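Saturday morning is gripper morning over here, so grab a coffee and keep me company while I go over the arm we call Brøndum. Long thread, sorry, I do love this machine!

Power off first, then a dry cloth over both fingers, all the way down to where they meet the housing. Dust loves that corner, and a dusty finger will let a basket slide when you least want it to.

Next come the screws. I snug them by hand with the short driver and put a little paint line across each head I've finished (Rianne Meijer taught me that one years ago and I've never stopped). If a line has moved by next week, I know exactly where to look.

Then power on, home the arm, and run the open and close cycle 26 times with nothing between the fingers. I mostly just listen. A healthy one hums along, and a tired one gives you a tiny click near the end of the stroke.

After that I check the wrist camera, because a nudge of 6 mm is enough to send the fingers into the rim instead of over it. Basket down on the gray table, fingers open, arm up at the hover height, and compare with the saved view. 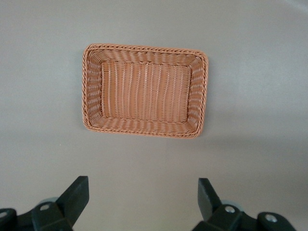

Wrist camera view at the hover pose, fingers open, basket still empty.

I save one of these every week, and the folder is up to 156 now, almost all of them a basket on a gray table, and I'm fond of every single one.

Next Saturday I'm doing the cable loop behind the wrist, which always takes longer than I plan for. Bring snacks!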